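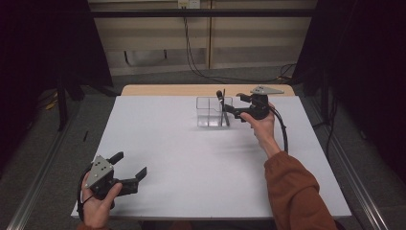 **RAPPORT D'AVANCEMENT – AMÉNAGEMENT DES POSTES**

# Projet Tostenberg : rangement des petits outils à main

Période couverte : de juillet à la fin du semestre. Le présent rapport fait suite à la note de lancement et suit le plan demandé par la fondation Mancuso : état des travaux, observations, dépenses, suite prévue.

## 1. Rappel de l'objet

Le projet vise à définir un rangement de table pour les objets minces et allongés (stylos, tiges, petits couteaux, spatules) utilisés aux postes de l'atelier Borner. Jusqu'ici, ces objets étaient posés à plat sur le plan de travail ou regroupés dans des pots opaques. Le cahier des charges retient un contenant vertical, transparent, cloisonné, d'encombrement réduit, que l'on puisse déplacer sans vider les compartiments.

Le budget accordé est de 700 euros, matériel et petites fournitures compris.

## 2. État des travaux

Le poste d'essai est installé. Il se compose d'une table à bord de bois clair dont le dessus de travail est blanc, lisse et mat. Ce fond a été choisi pour le contraste : un objet sombre et fin s'y repère sans éclairage d'appoint. Les reflets restent faibles, ce qui n'était pas le cas du plateau verni utilisé au cours des premières séances.

Le contenant retenu pour les essais est un organiseur en plastique transparent, à parois minces, désigné dans nos relevés sous le nom Tonari. Il est placé vers le fond de la table, un peu à droite du centre. La zone avant reste ainsi libre pour la dépose et la reprise des objets. Cette implantation est considérée comme acquise et ne sera plus modifiée avant la fin du projet.

Les essais portent sur deux gestes : l'introduction d'un objet dans un compartiment et son retrait par le haut. L'objet doit rester saisissable sans que l'on incline le contenant. Pour une tige fine tenue à la verticale, une extrémité qui dépasse légèrement le bord suffit à la reprise. Pour un outil à manche, le manche est placé vers le haut.

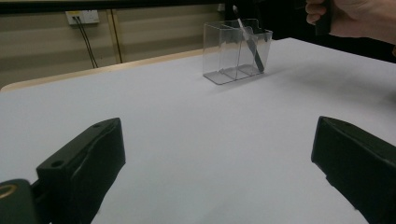
*Rédaction : cellule Aménagement, atelier Borner – janvier 2023*

## 3. Observations

**Inclinaison.** Un outil à manche blanc et lame sombre s'appuie en biais dans son compartiment, la pointe vers le bas et vers la droite. Les compartiments sont larges par rapport à la section des outils, et la position de repos varie d'une dépose à l'autre. La reprise reste possible mais demande une correction de l'orientation. Ce point est ouvert.

**Lisibilité.** La transparence des parois permet d'identifier la partie basse de l'objet sans le sortir. En contrepartie, les cloisons intérieures se distinguent mal sur fond clair. Un liseré de couleur sur l'arête supérieure est à l'étude – la pose est simple, la tenue au nettoyage reste à vérifier.

**Stabilité.** Le contenant est simplement posé sur la table. Chargé d'un seul objet, il peut glisser lorsque celui-ci touche la paroi au retrait. Des patins antidérapants ont été commandés. Le collage permanent est écarté, le contenant devant pouvoir être emporté d'un poste à l'autre.

**Environnement.** La prise murale se trouve derrière la table et les câbles qui en descendent passent à proximité du bord arrière. Leur cheminement sera repris sous le plateau lors de l'équipement des postes définitifs.

## 4. Dépenses

À la date du rapport, 300 euros ont été engagés. Ils couvrent le plateau blanc, les contenants et les patins. Le solde est réservé à l'équipement des postes définitifs et aux fournitures de marquage. Aucun dépassement n'est prévu. Les heures de montage sont prises en charge par l'atelier et ne sont pas imputées à la subvention.

## 5. Suite prévue

- Essai d'un insert réduisant la largeur des compartiments, en 2 épaisseurs.
- Pose et contrôle des patins.
- Essai de marquage des arêtes, avec nettoyage répété.
- Équipement de 3 postes une fois l'insert validé.

L'insert conditionne le reste du calendrier. S'il ne réduit pas suffisamment l'inclinaison des outils à manche, un contenant à compartiments plus étroits sera recherché, dans la limite du solde disponible. La fondation sera consultée avant tout changement de modèle. Les fiches de relevé et les justificatifs d'achat sont tenus à sa disposition à l'atelier.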